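The Little Plugin Shop That Grew Up

If you ran a small website back when visitor counters were still something to be proud of, you probably remember the feeling of wanting just one more thing for it. A guestbook that didn't fill up with junk, maybe, or a poll in the sidebar so people could argue about pizza. Irfan Sitompul remembers that feeling very well, and he has been selling the cure for it ever since.

His shop, Tromine, began with a single add-on for video sites that let members save clips to a list and share the list with friends. He wrote it over one long Saturday, put it up for free, and went to bed thinking he might hear from a couple of people. By the end of October it had been downloaded 2000 times, and his inbox was full of folks asking for the same thing in blue — or in Dutch, or with a button that did something else entirely!

So he kept going. There are 117 plugins in the catalog now, and 14 of them still cost nothing at all, including that first one, which he has rewritten more often than he likes to admit. The best seller is Kruger, a comment tool that holds back suspicious posts until a site owner has had a look. My own favorite is Vindell, a plain little thing that tidies up broken links while you sleep. 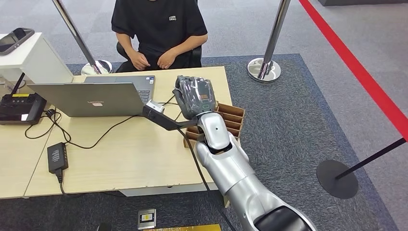

Web & Software Desk

What I like most about the shop is how the help pages are written. They read like a letter from a patient cousin, with every step spelled out and a kind word for anyone who has just turned their home page completely white (I have, twice). Irfan answers the harder questions himself, usually before breakfast, and he'll tell you plainly if a free plugin from somebody else would suit you better.

Custom work is a smaller part of the business, and he takes on only six jobs a year. The latest was for Traltia, a recipe site whose members wanted to swap notes on each other's dishes without leaving the page. It took most of the summer, and he's still fussing over the way the notes line up on older phones.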